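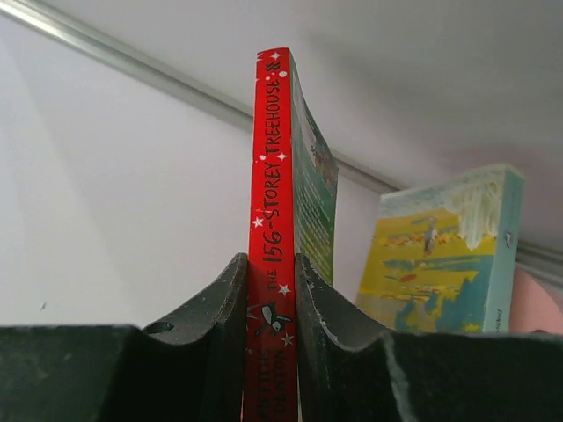
Wrist view from the book task: "The 156-Storey Treehouse" held between the gripper fingers, spine toward the camera.

Progress report to Muro, second period
Project: Hegyi two-arm shelving examples
Site: Dadbridge

Summary

We have 635 usable demonstrations toward the 3000 in the work plan. We are behind, and I don't think the remaining months will close the gap at the current rate. I would also question whether 3000 was ever the right target. It was set before we had recorded a single book.

What was recorded

All examples this period come from the book task. An operator drives both arms by hand control, picks up children's paperbacks and puts them on a small two-tier shelf. Each attempt is stored with the wrist views, the fixed view and the joint positions. We threw out 57 attempts, mostly for dropped frames between cameras. A few went because the operator stopped to think for so long that the example would teach the arm to wait.

Quality

The headline number flatters us. Many of the accepted examples are near copies of one another, with the same operator, the same starting layout and the same approach angle. Paperbacks that overlap are the hard case and the one Muro asked for, and they remain underrepresented. Operators drift toward the easy book at the edge of the pile unless told which one to take.

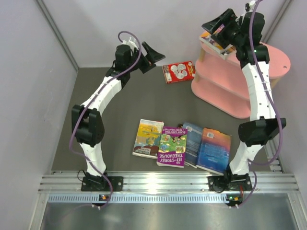
Fixed view of the enclosure, with four overlapping paperbacks on the floor and the right gripper at a book on the pink shelf.

First training run

A policy trained on the first part of the set placed a book on the shelf in 64 percent of trials. Please read that with care. The trials used the same books and the same lighting as the training examples. When we swapped in titles the system had not seen, it hesitated over the covers and often pinched two books at once. We did not run enough of those trials to quote a figure, and I would rather leave it blank than guess.

The Rirnside labeling tool was supposed to halve review time. It has not. It marks grasp and release well enough on clean attempts, but a person still has to watch every regrasp.

Plans for the next period

Starting layouts will be drawn from a list, and the operator will be told which book to pick. We will hold back a group of titles for testing only. Near copies will be counted separately in the next report, which will probably make our total look worse.

We ask Muro to consider a lower target with a required share of overlapping layouts. A decision before July would let us change the recording schedule in time.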